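Wednesday, second rig, wrist-view ablation

Tainá Evangelista wants to know if the plush-sorting policy needs its wrist cameras or just enjoys having them. So do I, having spent most of December calibrating the things.

Method: Cernus checkpoint, same weights throughout. 152 demos in training, 6 held back. Wrist streams swapped for a mean image at eval, fixed view left alone. Latency sits at 137 ms either way, so no excuses there.

Result so far: with wrist views masked the arms still go to the correct tier and then dither at it like guests at a buffet. Coarse approach comes from the fixed view, last bit from the wrist. Tainá predicted this in one sentence before I wrote 500 lines of masking code.

Saliency on the wrist streams is less flattering. The hottest patch on two start poses was a speck on the tabletop. I have wiped the table. Retrain with random crop before anyone at Jornirholm sees the heat maps.

To do: redo masking one arm at a time, log gripper width, check exposure on the glossy part of the table.

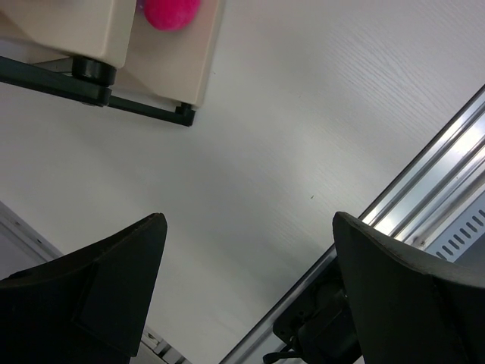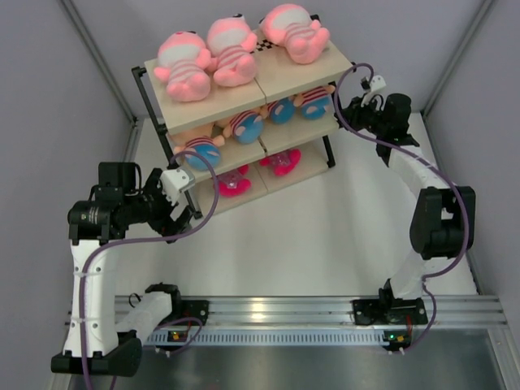
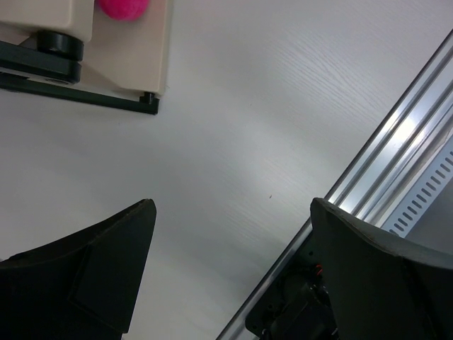

First and third, wrist views with speck. Second, fixed view, three tiers stocked.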